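Pundville Community Pool
Sun 23 June

1/ The Pundville Community Pool opens for the summer season this morning. This thread sets out hours, fees and the new towel service. Please read it before your first visit.

2/ The main pool is open every day until 8 p.m. The lap lanes are reserved for adult swimmers during the first hour. Children under 10 must be with an adult at all times, in the water and on the deck.

3/ Season passes issued last year are no longer valid. As of Friday evening we had issued 2,615 new passes. Residents who applied in April and have not yet received a card should bring proof of address to the front desk.

4/ Day tickets are $5 for adults and $3 for children. We accept cards and exact change. The desk cannot break large bills.

5/ Towels may now be borrowed at the front desk with any pass or day ticket. Please return them before you leave the building – the desk closes 40 minutes after the last swim.

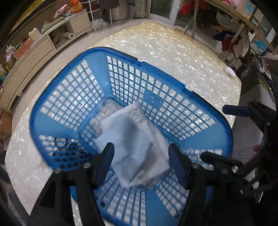 White towels, folded in a blue basket.

6/ The towel service is limited to one per visitor. Swimmers in the Sisbridge league should continue to bring their own on meet days. A towel that is not returned will be charged to the pass holder's account.

7/ The shallow pool remains closed while the new filter is installed. Margus Dzene, our facilities manager, expects to have a reopening date by the end of the week. We will post it on this account and on the board at the entrance.

8/ Parking: the lot on the Pētersons side is for permit holders only. All other visitors should use the lower lot. Bicycles may be locked at the racks by the gate, but not to the fence.

9/ Swim lesson registration is handled by Rasmus Rätsep at the front desk. Beginner groups are full. Places remain in the intermediate group and in the evening class for adults.

10/ Lost property from last season is being held until Saturday. Items not claimed by then will be donated. There are a great many goggles.

11/ Replies to this account are read on weekdays only. For same-day questions about closures or weather, please call the front desk.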